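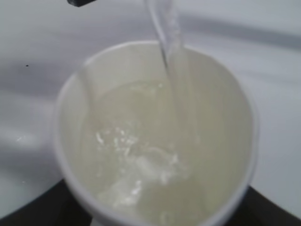
Clear stream being poured into cloudy liquid in a white cup.

Filed under: Movies & TV > Horror > Which version should I watch?

Gadier – theatrical or the long cut first? And do I need the middle one at all?

Beatriz Barros

Ok so quick one, hopefully. Friends want to do all three Gadier movies in one night on 18th October and I got put in charge because I'm the only one who's seen the first. Saw it once, on a laptop, with the sound half down, years ago. I remember the well, the sister, the bit with the phone cord. Not much else.

Problem is I went to get them and there are way more versions than I thought. The first one has a theatrical cut and something called the Simões cut, longer, different ending apparently?? Then there's Gadier: Low Water, which everybody seems to hate. Then the new one, just called Gadier again for some reason, same title as the first, very helpful when you're searching. The new one is the one people really want to see. I've read it ignores the second movie completely. I've also read that it doesn't. I've read that it only makes sense if you saw the long ending of the first. No spoilers please but is any of that true.

Things that matter:
– two of the group have never seen any of them
– one of the group can't do eye stuff. Needles fine, blood fine, not eyes. Is there eye stuff
– we start after dinner so running time is a real issue
– Fleller has the theatrical and the new one but not Low Water, and the long cut only seems to be on disc. I can buy the disc if it's worth it but not if it's ten extra minutes of people walking down a hallway

Also is the dialog really as quiet as people say or was that my laptop. I don't want to be the one holding the remote all night going up down up down.

Thanks, sorry if this was asked before, search gave me a bunch of stuff about the soundtrack

Horácio Guerreiro

Theatrical, then new one. Skip Low Water. Done.

Long cut is for people who already like it. Don't show it to first timers, the opening goes on forever and you'll lose them before the well.

Yes there is eye stuff.

Américo Teixeira

Disagree with a good part of that, and "yes there is eye stuff" is not much use to anybody without saying where, so let me try. Typing this on a break, excuse the mess.

Which cut of the first one. Theatrical for your crowd, agreed there. It moves. It's a mean little movie with a slow first act and then it just goes, and the people who haven't seen it need that. The long cut puts back most of the town material – the council meeting, the aunt, a whole subplot with the pharmacist – and I like all that stuff a lot but it does change the shape. In the theatrical you're stuck with the sister and you know what she knows. In the long one you get ahead of her. Less scary, sadder. I think it's the better movie and the worse Halloween pick.

The ending. Without spoiling. The two endings are not really different events, the long one just keeps going past where the theatrical stops. There's one more scene in a kitchen. The new movie does pick up a thing from that kitchen scene but it explains it again early on, in dialog, kind of clumsily, so you won't be lost. I saw the new one in June at a preview, 200 people or so it felt like, mostly folks who had only ever seen the theatrical, and the room got it fine. Big gasp in the right place. So no, you don't need the disc for that.

Low Water. Ok. Everybody hates it and everybody is half right. Different director, obviously cheap, the lead wasn't available so they wrote her out in one line, the fog looks like someone left a kettle on. BUT there's a sequence in the boathouse that is the scariest thing in the whole series, I will fight people on this. And the new one does not ignore it completly. It ignores the plot. There's a character who comes back, older, same actor, nobody calls him by name until late. If you've seen Low Water it lands. If not he's just a creepy guy at the gas station and that works too. So you read both things because both are sort of true.

What I'd do with first timers and a late start: theatrical, break, food, new one. If the night is still going and people are awake put on the boathouse sequence from Low Water by itself as a dare. It's near the middle, starts when the radio cuts out. You don't need context. You'd have to find a copy though, mine's an old rental disc.

Eye stuff. First movie, both cuts: one scene, right after the sister finds the box in the attic. She opens it, there's a music box sort of tune, have your friend look away when the tune starts and look back when it stops. Short. Nothing else that I recall except a dead fish, if fish count. Low Water: none that I remember. The new one: worse. There's one in the dentist scene, which you would think is going to be about teeth, and it's not about teeth. And then it's shown again in a flashback close to the end with no warning. When she walks into the greenhouse, look away until she's outside again. Tell your friend ahead of time, don't wait and whisper it, the second one comes fast.

Sound. Not your laptop. First one is mixed very low and then the stings are enormous. On Fleller it's a bit better than on disc if you go into the audio menu and pick plain stereo, because otherwise it may be playing you the surround track squashed down and all the voices go missing. Subtitles on, tell everyone it's a rule, nobody minds after a few minutes. New one is fine.

Armindo Teixeira

Not related to the guy above, before anyone asks (they asked last time).

Going to stick up for the long cut since nobody else will. You said you've seen the first one already and barely remember it. It's YOUR night too. I've shown the long cut to first timers twice. Once went badly, sure, my brother in law was on his phone by the council meeting. The other time it killed. Difference was we'd all had dinner already and the lights were all the way off and phones in a bowl. It wants patience and it gives it back. The aunt is the best performance in any of these, and in the theatrical she has what, a wave from a porch?

Also the kitchen scene is the reason the new movie exists. Américo is right they explain it in the new one but having a thing explained and having sat in that kitchen are really not the same. I had a lump in my throat at the new one and my wife, theatrical only, was asking what was wrong with me.

If you do buy the disc be careful which. There are 2 releases. The Vukeck one has number 3296 on the spine and that's the proper long cut, good transfer, dark scenes are actual dark and not gray soup. The other one says "extended" on the front in big red letters and it's the theatrical with deleted scenes you pick from a menu. I bought that one first. Box looks nicer too, which is how they get you. Afonso Simões does a commentary on the Vukeck, it's mostly him apologizing for the weather, I enjoyed it.

Running time – long cut plus new one is a long sit but doable if you start right after dinner and don't let the break turn into a party. All 3 in one night, no. We tried. Low Water went on last and I was the only one awake for the boathouse, and yes Américo, it's great, the radio thing still gets me. Rest of it I couldn't tell you what happens.

One thing on the eye question. The long cut has a second one. It's in the pharmacist subplot, he's putting drops in and somebody knocks. Nothing bad happens to the eye exactly but it's close up and it goes on, and if your friend is anything like my daughter the waiting is the worst part. So that's a point for the theatrical, I'll admit it. It comes right after he locks up the shop, lasts until you hear the second knock.

Stereo setting on Fleller resets itself between movies by the way. Check it again before the new one or you'll be back to whispering and then a door slam at full blast.

And don't let anybody look up the poster for the new one beforehand!! The version with the greenhouse on it gives the whole thing away, no idea who signed off on that. Fleller was using it as the thumbnail last I looked, so have it queued up before people sit down.

Beatriz Barros

ok this is great, thank you both, and Horácio too I guess lol. Going theatrical + new one, friend has been given the list (music box, dentist, greenhouse) and says the dead fish is fine. Ordering the 3296 disc for myself for after. Will try to find Low Water somewhere just for the boathouse, if anyone knows where it's streaming put it here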